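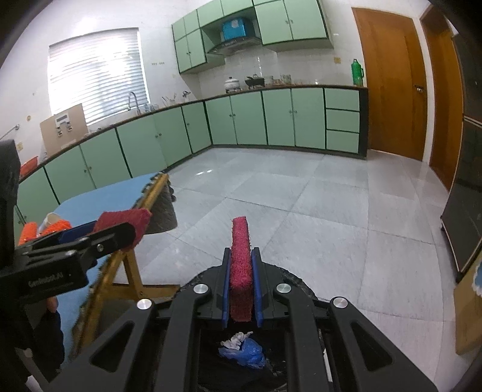 # Kitchen sponges: your questions

I run the cleaning page for Clotemwood, which is a very small neighborhood newsletter, and for some reason my inbox is mostly sponges. I've pulled the ones I get over and over into one page. Last updated 17 July 2022.

## How long do you keep a kitchen sponge?

At my house, 14 days for the dish sponge, and sooner if it smells. A sponge that only wipes the table can go longer. If you cook a lot of raw meat or have a big family, swap it weekly. They're cheap!

## I can't smell anything. Is it still fine?

Maybe, but your nose gets used to your own kitchen. Look at it too. If it stays squashed after you squeeze it, or little crumbs of sponge come off on the plates, it's done.

## Does the microwave trick work?

It knocks back some of the germs, but it doesn't make an old sponge new again. If you try it, the sponge has to be soaking wet and have no metal in it, and let it cool before you grab it (I learned that one the hard way). I quit doing it in June and just change sponges more often.

## Why do you buy red ones?

Red is for the table and counters, yellow is for dishes, and whatever is left over goes to the bathroom and never comes back. You can pick any colors you like – just tell everyone in the house what they mean. I told mine and they still forget, so there's a note inside the cabinet door.

## My red sponge turned the water pink. Should I worry?

A new one can lose a little dye. Rinse it under warm water and squeeze until it runs clear, and keep it away from white cloths for the first few days. If it's still bleeding color after that, I'd take it back to the store.

## What's the best way to clean a painted table top?

Warm water, a drop of dish soap, soft sponge, and hardly any pressure. Wring it out well so water doesn't sit along a wood edge. I wipe toward me and catch the crumbs in my other hand, then go over the whole thing with a dry towel. Skip the green scratchy side completely. I dulled a nice patch on my old table with one and I still put the fruit bowl over it.

## Where does the old sponge go?

Mine go in the regular trash. Most ordinary sponges are some kind of plastic and can't be composted. Plain cellulose ones sometimes can, so read the package, and don't compost one that's been full of grease or cleaner.

## Can I just use paper towels?

For raw chicken juice, yes please, and straight into the bin. For everything else it gets expensive fast.

## Which brand do you use?

I've been through Ekach and Grallo and I go back and forth. Ekach is softer, Grallo lasts longer. Abella sponges are pretty but they fell apart on me in 4 days.

## Can I wash them in the dishwasher?

Top rack, heated dry, pinned down with a mug so they don't go flying. I do mine on the nights I run a full load anyway. It does wear them out faster, and the soft ones come out a bit fuzzy.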